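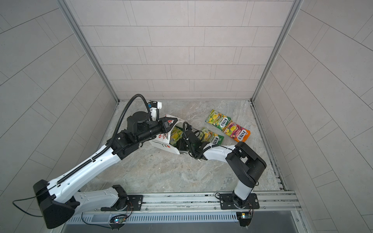

FOX'S packets and a white bag on the marbled floor.

Filed under: Packing, Small Goods
April - by Mudassar Bugti

Candy packets are awkward to bag. The packet has a skin of film that slides on itself, and the contents move, so the center of mass is wherever the candies have settled. A box holds its shape when you let go of it. A packet slumps to one side and takes the next packet with it.

I have been working through this for the Ammann order, which is 80 gift bags of mixed sweets for a school fair. My notes so far follow.

Bag first. A bag that stands up by itself is easier to fill from above, and a stiff base counts for more than stiff sides. A soft bag has to be held open or laid on its side, and then the problem changes from dropping to sliding. I price both kinds through Studix. The soft ones are cheaper and store flat, so I keep going back to them in spite of the extra handling.

Laying the bag down works better than I used to think. The lower side of the opening rests on the surface, the packet goes in along the same surface, and gravity no longer matters much until the bag is lifted. The weak point is the rim. If it curls inward, the front edge of the packet catches it and pushes the whole bag back.
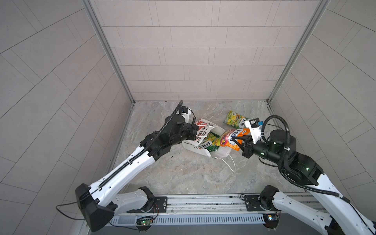 Photo: M. Bugti

The green packet is inside the bag there and can be seen through the open end. The bag is on its side with the handles trailing to the lower right. I prefer handles out of the way before anything goes in. A loop lying across the opening gets dragged inside with the first packet, and then you are fishing for it with the bag half full.

Orientation. Short edge first, sealed seam leading if it is flat, trailing if it is crimped. A crimped seam catches on film. With several packets in one bag I alternate the ends so the thick parts do not stack. Four in a bag is comfortable in the size I buy. Five will go in, but the top one rides against the opening and tends to come out when the bag is tipped upright.

Surface. A smooth slab is good for sliding packets and bad for keeping a bag in place, because the bag slides too. The marbled floor is pleasant to look at and hides crumbs well, which is a fault. Specks show on the pale patches and vanish in the veining, so I wipe the area by habit before a bag goes down. I use the Dustis cloths, dry. Slots and channels need a narrow brush.

Weight. My heaviest filled bag came to 259 grams on the kitchen scale - well within what the handles will take. I still lift from the base for the first few inches until the contents have settled.

I have nearly 131 packets left to sort by flavor. The ribbon for the handles has not arrived from Cera yet.

Related posts
- Crimped seams and flat seams
- Folding bags for storage
- A narrow brush for floor slots
- Labels that peel off cleanly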